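Talking toys, tins and tidying with Jovita Camacho

By Kelly Vieira
Nov 28, 2019

Jovita Camacho picks up on the first ring. She's got a kid asleep on her lap so we're doing this quietly, she says. Forty minutes, maybe less. Fine by me.

Camacho runs the toy library in Clestton, two rooms over the hardware store, open three afternoons a week. 300 families on the books. She also goes to people's homes and helps them sort out the toys, which is the part I wanted to ask about, because my own living room is a disgrace.

First question, what do people get wrong? Long pause.

"They buy the boxes first," she says. "Always. They go to Turkano and come home with 2 huge bins with lids, the lids that click, and then everything goes in the bins and the kid never sees it again. A three year old can't see through a bin. If he can't see the crab there is no crab."

She likes shallow things. Trays. Baking tins. Cookie tins and cookie boxes especially, she's a bit obsessive on this. Low sides, so a small hand can get in and rummage without tipping the lot out. Well, they tip it out anyway. "But less far to fall."

What about sorting, then. Food with food, animals with animals? I'd assumed yes.

"No, no. That's for grown ups. I used to do that, I had labels, I had a label maker, it was a Skelluva, lovely thing. Lasted a week at every house. Kids don't play in categories. They want the starfish in the soup."

She tells me about a family she visited in May. Tiny apartment, sofa bed opened out every night, folded up every morning, toys underneath it and behind it and down the back. The mother had given up on the floor altogether. So Camacho said okay, play on the bed. One box, it lives on the bed in the daytime, at night it goes up on the shelf. When the box is full you swap somthing out. Done.

And that worked?

"Ask me in a year. But she sent me a message saying she'd found her hair clips."

Hair clips turn up a lot in this conversation. Also buttons, lids, sticks, half a clothespin. Camacho's view is leave them in. If it isn't sharp and it can't be swallowed, it can stay in the mix with the pretend corn and the pretend fruit. She does check for small bits every time, and chokeable things go straight in her pocket. Her coat pockets are a museum, she says.

On the play food. Everyone has too much of it, me included. Is there a right amount?

"What fits in the tray. I'm serious. You pick the tray and then you stop." Some laughing here, then shushing, the kid on her lap has stirred. "Soledad, who started the library with me, Soledad Beltrán, she had a rule that you needed one pan, one dish and enough food for the pan. I thought that was mean. Now I think she was right."

Does color matter? I'd read that somewhere.

"I don't know. I like green. You can find it under a quilt."

Green tray, green cookie box, and a small crab, gripped above the one and lying in the other. 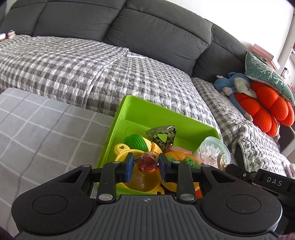
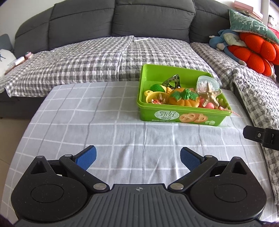
I ask what she'd spend money on, if a library like hers had any. She answers fast, she's obviously thought about it. Shelves at kid height. A second washing up tub, for the plastic stuff that comes back sticky. Not more toys. They have 2000 peices already and the puzzles alone take up a wall. A local firm called Pap offered them another 500 building blocks last spring and she said thank you and asked for a mop.

Did they send the mop?

"They sent the blocks."

Benedito Guerra, who does the Friday shift, has been trying to get her to put the catalog on a computer. It's currently in a school notebook, in pencil. She's not against it. She just wants him to do it.

We're running out of time, the lap is properly awake now and asking for juice. Last thing, quick, for the people with a living room like mine. Where do I start?

"On the floor. Sit down there with them. Whatever they bring you in the first ten minutes, that goes in the box. The rest, put it in a closet till after the holidays and see who asks."

And if they ask for all of it?

"Then you bring me some. We're open Monday." She's gone, juice.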